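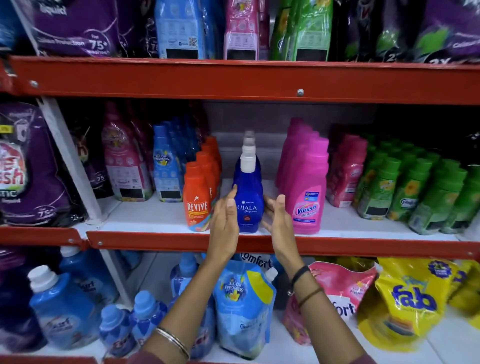

Ujala, with Revive on one side and Vanish on the other.

Filed under: Quilting, Slow Projects

I have started a hexagon quilt, and I'm completely gone on it. I know, I know. I said in the spring that I was finished with big projects until the sofa cushions were done. The sofa cushions are not done. They're in a bag behind the door and I'm being very strong about not looking at them.

The pattern is an old one called Holberg, and I found it in a stack of photocopied leaflets at the Javwood craft fair, stapled crooked and missing its cover. It's all one-inch hexagons (one inch along each side, for those who will write in and ask), pieced by hand over paper, with a zigzag path running between the flowers. The full bed size takes 3240 of them. I read that number standing in the aisle with a cup of tea in my hand and felt nothing but joy, so you can see the kind of person you're dealing with.

If you've never done paper piecing, please try it! You cut a little paper shape, fold your scrap over it, baste the corners down, and there it is, a perfect crisp hexagon that a machine would have a terrible time with. Then you put two of them face to face and whipstitch along one edge. It fits in a tin. I've done it on trains, at the dentist, and all through a very long school concert where I may have clapped with a needle in my mouth.

My fabric is nearly all secondhand. The colored bits come from shirts, mostly checks and narrow stripes, because shirting is tightly woven and folds like a dream. Shirt backs are the best part. You get a lovely flat piece with no seams and hardly any wear, and if you go slowly you can get the yoke out too. Collars are hopeless and I've stopped pretending otherwise. The buttons go into a jar, and the jar is turning into its own problem.

The path is white, all of it, and that's where I've been having the most fun. I'm using old bed sheets and two pillowcases, and I had no idea how many whites there were until I laid them side by side on the floor. One is creamy, one is almost gray, and one has that faint blue look my grandmother's sheets used to have after a soak and an afternoon on the line. I spent a whole evening sorting them by daylight, and then had to do it again in the morning when I remembered that the lamp in that room is yellow.
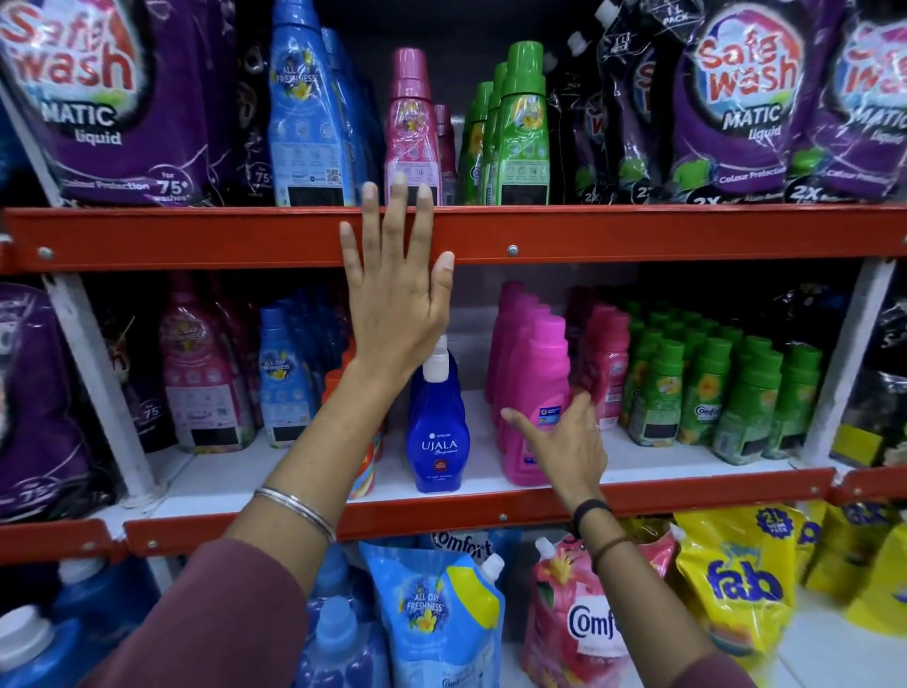

I've decided to let the whites be different. The path is going to drift from warm at the pillow end to cool at the foot, very gently, so that you'd only notice if you stood back. At least that's the plan. I pinned up a test strip of 13 and I could see the change right away, and I got so excited that I pinned it to the curtain and made everyone in the house come and admire it.

Thread, since it always comes up: I tried the Warnis cotton first, and it's a nice smooth thread but it kept fraying on me at the eye of the needle. Then I switched to a finer polyester from Bodnár in a mousy gray, and it just vanishes into the seams, even on the whites. I know the purists will want cotton with cotton. I hear you, and I love you, and I'm using the gray.

A few other things I've learned the slow way. Don't sew through the paper when you join the hexagons, just catch the fold. Use short lengths of thread, even when you're feeling lazy. Glue basting is quicker than thread basting, but my fingers got sticky and I missed the sewing, so I went back. And cut your papers from something with a bit of body — old greeting cards are too thick, printer paper is a little floppy, and the subscription cards that fall out of magazines are exactly right.

So far I have eight flowers joined and over 80 loose hexagons in the biscuit tin, which I keep tipping out onto the table just to look at. At my current pace it will be a good long while before anyone sleeps under it. I'm hoping to have the first corner together by October, and I'll put up the layout once I've redrawn it, as the leaflet's diagram has a coffee ring right where the path turns.

If you have a Holberg leaflet with the cover still on, please, please tell me what colors they used. I'm dying to know!

Contact | All posts | Back to top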